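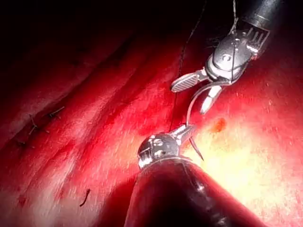
Attachment 1: curved needle and dark thread over red tissue

Ticket: Handout pages print far too slowly
Product: Flandex Print Queue
Opened by: Vilja Pesonen, teaching office, Kendonness
Status: waiting for customer

Hello,
since the April update, our suturing handout needs 20 minutes to leave the queue. Before, it was ready while I was fetching the paper. The text pages are fast, only the pages with photos are slow. The printer is a Pronitz and its own test page comes out normally.

What I have tried:
1. Restarted the queue service. No change.
2. Exported the file again at 300 dpi, it was 600 before. Faster, but the thread looks broken on paper.
3. Printed only the page with the incision and the blue-green drape. Same delay — the queue stops at "converting", code 1025.
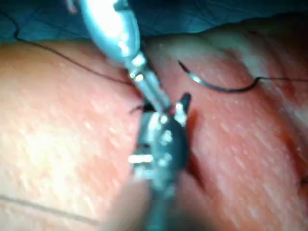
Reply from support

Thank you for the clear steps. Code 1025 means the color conversion runs on the server. Please open Queue, Advanced, and set Conversion to "Printer". Then send the 600 dpi file again and attach the new log.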